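Lutow Learning Center
Gallery: Colored Blocks and Tabletops

2022-09-13

The Lutow Learning Center maintains a small collection of colored blocks for use in its sorting and tidying program. The program is coordinated by Tharushi Munasinghe and is open to all registered groups. This gallery presents part of the collection as it is used on the tables of the Beva Room.

Boxes and storage

Each set is issued from the supply cabinet and returned to it at the end of the session. Groups are asked to keep the lid together with its box - lids stored separately have proved difficult to match. A green cube on the wood-grain tabletop, and a yellow one already in the open black box. 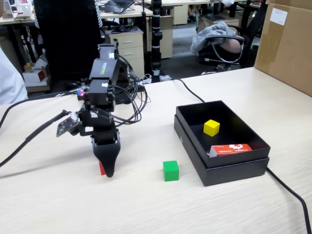 The same arrangement applies to sets on loan to other sites. Loans are made for a period of 7 days and may be renewed once by written request to Kamrul Abeysekara at the front desk. Boxes should be returned closed, with any printed inserts left inside. Replacement boxes are held in the Uçar Annex and may be collected on weekday mornings.

Blocks on the white surface

Yellow, green and red are the colors used in the introductory sessions. Participants work in groups of four and begin with the blocks spread out on the table, at whatever distance from one another the group prefers. The yellow cube lies at an angle, its corner turned and a soft gray shadow beside it, with the green block to its left. 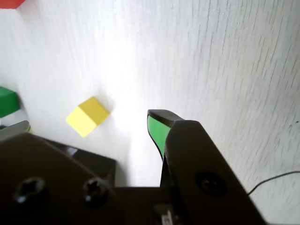 Three colors, one line

The second part of the session deals with placement. Groups choose an order of colors and keep to it until every block has been set down. Yeison Arango, who prepared the session notes, recommends leaving a clear space between neighboring blocks so that each may be picked up without disturbing the next. The notes are available in print from the front desk - a large-type edition may be ordered in advance.

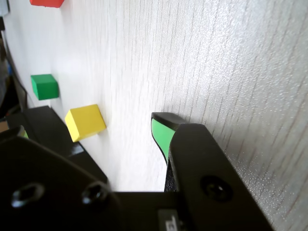
Red, green and yellow blocks in a rough line on the pale, streaked surface.

Visiting the collection

The Beva Room is open to registered groups from Monday to Thursday. Requests for places in the December sessions should be addressed to Tharushi Munasinghe and should state the size of the group and the preferred day.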